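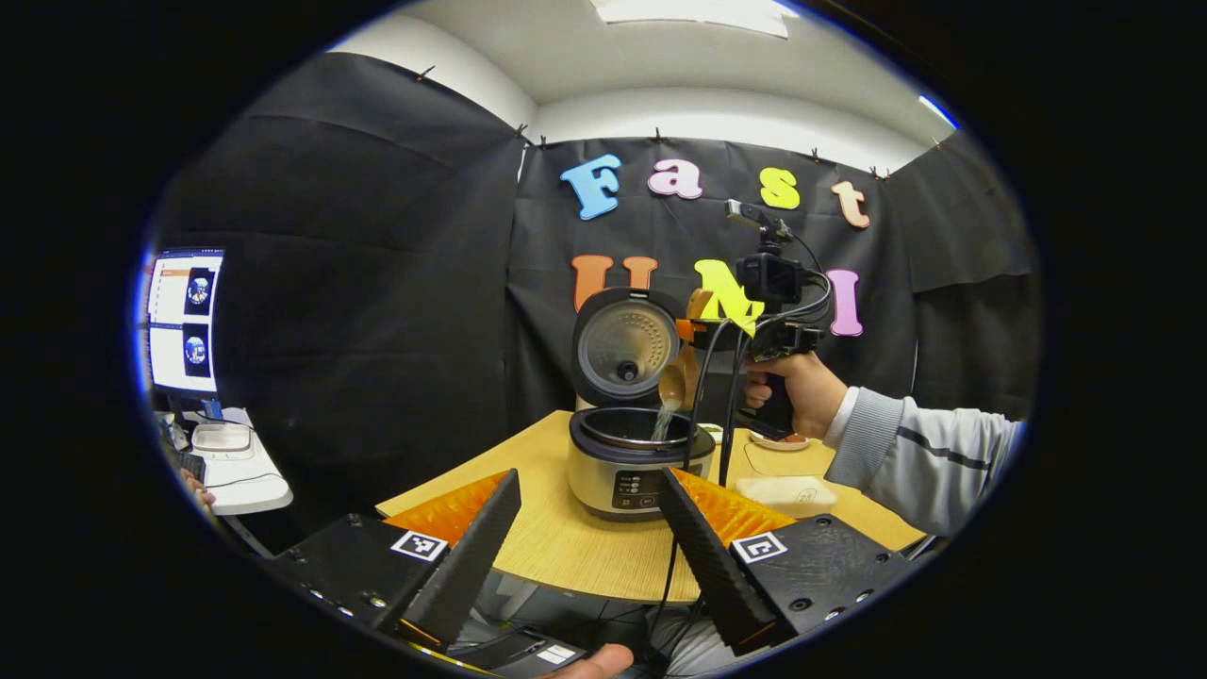
ok thread time. week whatever of the manipulation project and I have slept like a normal person twice

for anyone new: I'm in the senior robotics project, our team is called Kulledance (don't ask, Abelardo named it before anyone else showed up). we're doing kitchen tasks with handheld grippers. one in each hand, you do the chore yourself, policy learns from the recordings. in theory

current chore = rice. scoop it, pour it in the cooker, close the lid. three steps. I thought we'd be done with it in March lol

things I know about rice now that I did not want to know: it bounces. it gets in the finger joints. if you tip the scoop too fast half of it lands on the rim and then you have a clip of a person missing a rice cooker

the pouring rule we settled on: bring the scoop in low, stop, THEN tilt. slow. count to two in your head. Abelardo Quezada does it faster than everybody and his clips still come out clean and it's very annoying

target for this task is 37 good demos per person. good meaning no drops, no bumping the lid, both hands in view the whole way. I'm at 20. would be higher but I had a whole batch where I forgot to start the left side recording

yes I labelled them. yes all of them. yes before I noticed

somebody asked why use two grippers if one is doing the pouring. the other one steadies stuff and does the lid. also the coordination is kind of the point of our project, single arm rice was the Grovstead team's thing last year and their report is really good, go read it if you can get it off the lab drive

wrist pain update: real. the pistol grip is fine for ten minutes and then your thumb starts complaining. we switch people every 2 batches now. should of done that from the start

checklist taped to my laptop so I stop messing up:
both sides recording
markers wiped, no smudges
cables not wrapped round your elbow
lid open BEFORE you start
scoop filled to the line
don't talk to the person pouring

last one is for me apparently

also we tried moving the cooker a little between takes so the policy doesn't just memorize one spot. good idea, bad bookkeeping. if you move it WRITE IT DOWN. I have eleven clips marked "cooker kinda left"

first training run on the small set finished overnight, we called it Neltent v0. havent put it on the arms yet. loss curve looks nice but a loss curve has never poured me any rice so

Q from the replies: do you eat the rice. no. it's been in and out of that pot more times than I can say and it has been on the floor. it's prop rice. it lives in a bag that says DO NOT COOK in my handwriting

another Q: can first years join. yes!! come to the build session, you don't need to know any code, we need hands. literaly hands. bring a long sleeve you can push up out of the way

demo day is Saturday, October 30, 2021, upstairs in the Cuautle room, doors at ten. we go after the drone people. plan is live pour with the arms, backup plan is a video of the arms, backup backup is me and Abelardo with the grippers

still need: a second scoop, same size. spare microSD cards. a person who likes sweeping

ok going back in. 17 more pours. will post the first arm test when we get one, good or bad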